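Villwood workshop to refurbish office desktops for local households

12 November 2025

Filed under: Community News | Electronics Reuse

14 shares | 2 comments

VILLWOOD – Marchand, the computer repair and resale company, has opened a desktop refurbishing workshop at its Villwood site. The workshop takes in retired office computers, replaces or swaps parts as needed, and passes the finished machines to households and small nonprofits in the area.

The first intake was 706 desktops from offices that were closing or replacing their equipment. Marchand expects to handle 3000 machines in the first year. Work started in October with a small number of cases so that the bench layout could be settled before the larger loads came in.

Each computer is opened, cleaned and checked against a parts sheet. Processors are among the parts most often moved from one board to another. A board with a good socket may arrive with a slow chip, and a good chip may arrive on a board with a damaged power connector. Marchand matches the two and records the change on a label inside the side panel.

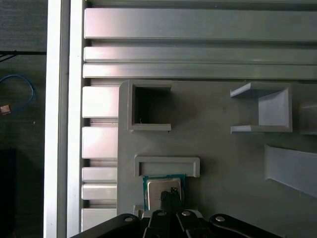 The Villwood benches were planned with small parts in mind. Processors are easy to scratch and the contacts in a socket bend under very little pressure, so chips are not stacked or left in open trays. Memory, drives and screws are stored separately, and every shelf is marked with the number of the batch it belongs to. A batch stays together until its last computer has been signed off.

"Most of these computers were switched off because a lease ran out," said Amber Sedgwick, workshop manager at Villwood. "They have years of ordinary use left in them. Somebody has to open the case, find out what is in there and fit the right chip. That takes time, and we wanted a room set up for it."

Sedgwick said the slowest step is usually the socket. The contacts are looked at under a lamp before any chip goes in. If one is bent, the board is put aside for a second person to review. Boards that can't be used are stripped of their screws, brackets and cables, and the rest goes to a metals recycler.

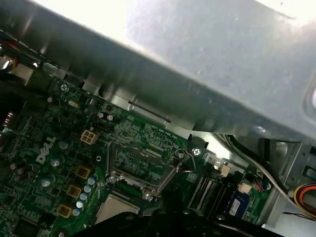 The open processor socket on a Dell desktop motherboard, with its retention lever raised.

Once a processor is in place, the lever is closed, fresh thermal paste is applied and the cooler goes back on. Memory is added last. Each computer then runs a test lasting 4 hours, and any that restart or shut down during that time return to the bench. Drives are wiped before a new system is installed.

Finished desktops leave with a power cord, a keyboard and a printed sheet listing the parts inside. They are covered for repairs at the workshop for 2 years.

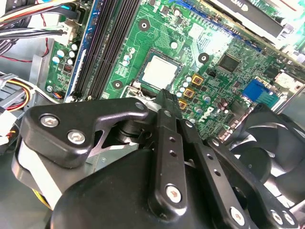
A processor in its socket, with the memory slots to the left.

Marchand is working with two partners on the project. Mestska supplies the storage racks and the collection crates, and Zalletine handles deliveries in and out of Villwood. Offices with desktops to donate can arrange a pickup through the Marchand front desk. Laptops and monitors are not being accepted at this time.

Related items
Zalletine adds Saturday pickups in Villwood
What to remove from an office computer before donating it
Mestska crates now available for small collections
Marchand extends repair desk hours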